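Ticket 575: Basket handle will not stay in upright position
Product: Nestico carry basket, light blue
Supplier: Kindwood, Sirketby branch
Status: Open, awaiting part
Last updated: July 13, 2019

Reported fault

Customer states that the curved handle drops to one side when the basket is lifted with a load in it. Basket bought in June. Fault present since the second week of use. No drop or impact reported. Customer uses the basket to carry folded washing between floors and stores it on a landing shelf.

Initial checks

Handle type confirmed as the one-piece plastic loop, smooth finish, no grip sleeve. Customer asked to empty the basket and move the handle through its full travel. Left pivot clicks at the upright position. Right pivot does not click and turns freely past the stop.

Customer then asked to look for white stress marks on the plastic near both pivots. None found. Pivot caps present on both sides. Right cap can be turned by hand, left cap cannot.

Handle check

The loop is light blue and glossy, with a thick shaft that runs up and curves over at the top. Reflections on the curve are easily mistaken for scratches, so the customer was told to check by running a fingernail across the surface. No scratch or ridge felt.

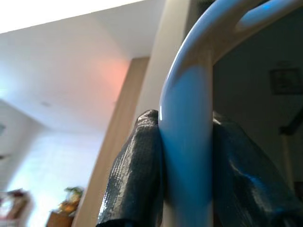

Attempt 1: reseat the right pivot

Cap removed with a flat blade. Pin pushed fully in, cap refitted. Handle held upright when empty. With a load of 2 kg it held. With 3 kg it dropped again on the first lift. Result: not fixed.

Attempt 2: swap the pivot pins

Left and right pins exchanged. Fault moved to the left side. The right side now clicks as it should. Result: not fixed, but the fault follows the pin. Handle and basket body ruled out.

Cause

Worn or undersized pivot pin. Kazmi pins from the earlier stock are slightly shorter and will fit the socket without reaching the stop. Customer measured both pins with a ruler and found a difference of around a millimetre.

Action

Replacement pin requested from stores, bin 237. Send as a pair with new caps. Customer advised to carry the basket by the rim until the parts arrive and not to glue the cap, as the pin cannot be removed afterwards.

Close the ticket once the customer confirms that both sides click and the handle holds with a 3 kg load.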